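I have been thinking a good deal lately about patience in prayer, and I may as well tell you up front that I am not good at it. I like an answer by supper. When I was a girl my grandmother kept a little notebook by the stove where she wrote down what she was asking the Lord for, and beside each line she left a space for the answer. Some of those spaces stayed white for years. I used to think that was sad. I have changed my mind, and it has taken me most of my life to do it.

Our small group at the Buschmann Street church has been reading the Psalms slowly this fall, and last week we came to Psalm 13. It is a short one, only six verses, and it starts out with "How long, O Lord?" four times over in the first two verses. I read it aloud and one of the younger mothers let out a sigh you could have heard in the parking lot. I loved her for it!

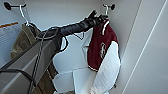
Maroon and white on the hook

What I want to say, and I know some dear friends will see it differently, is that we have become too quick to tidy up one another's waiting. Somebody says she has been praying for her brother for 19 years, and before she has even set down her coffee we are telling her that God's timing is perfect. Well, it is. I believe that with my whole heart. But she knew it before we said it, and I don't think the Psalm hurries her along like that. David gets to ask his question, and ask it again, and then ask it twice more (and it went into the songbook that way, for everybody to sing).
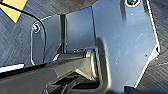
My old Sunday school teacher, Elfriede Kohlhase, had a way of sitting with people that I have tried to copy and never quite managed. When my father was sick she came over with a pan of noodles and stayed the whole afternoon, and I could not tell you one piece of advice she gave. She read to him a little. She folded some towels. When she left she said, "I'll be asking along with you," and that was the sentence I held on to all that winter. I have said it to other people since, probably more often than I have lived up to it.

Now, I do know the other side of this. A person can settle down in a complaint and put up curtains. I have done that too, and I needed a friend to come and knock. The Psalm doesn't stay where it starts, either. By verse five David is saying "I have trusted in thy mercy," and by verse six he is singing. There isn't a word in between about his troubles clearing up, and I find I come back to that gap more than to any other part of it.
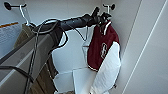
So here is my suggestion, and you can take it or leave it. The next time someone tells you what she is waiting for, try asking whether you might read the Psalm together, all six verses, and then let it be quiet for a bit. It will feel long. I timed myself once and I had not made it 10 seconds before I wanted to say something helpful, and I'm sixty-eight years old and supposed to know better.
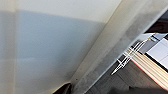

Pale gray and blue, up close

I started a notebook of my own this October, by the way, with the spaces left beside each line just as my grandmother did. Two of them are filled in already. The first one on the page is still blank, and I asked about it again this morning while the kettle was on.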